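How I Set House Rules for a Simulated Home Robot

I've been writing scene rules for our simulated apartment since September, and I keep getting asked how I do it. So, my way, in order. Brenda Montecinos checks mine and she's picky!

Step 1. Write the "don't touch" rules first

Start with glass, cords and screens. I list them by room, then give each one a keep-out distance (I use 15 cm for glass, more if there's a laptop on the same surface). If a vase is on its side, the rule is stop and report — no rescuing it. A robot that tries to be helpful next to a keyboard will cost you a rerun.

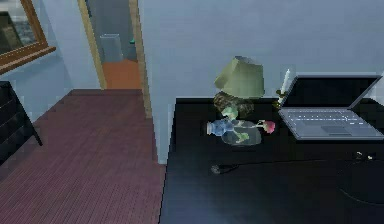 Desk with the glass vase on its side, near the laptop and a loose cable.

Step 2. Name things the boring way

"Black dresser, top drawer" beats "the drawer" every time. I also write down which surfaces are allowed for setting things down, and small stuff gets its own line, even if you can't tell what it is yet. Call it "small dark object" and move on. Hậu Giáp once guessed in the Wuvik rules and we spent two days fixing it, ugh.

For the bedroom furniture, I write one rule per handle and one for the open floor in front, so the robot has somewhere to wait. 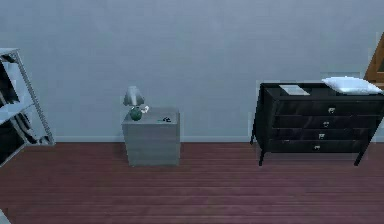

Step 3. Run it, then cut

Run each rule seven times with the lights unchanged. Anything that never fires goes in a "maybe" file, and I reread that before the next scene.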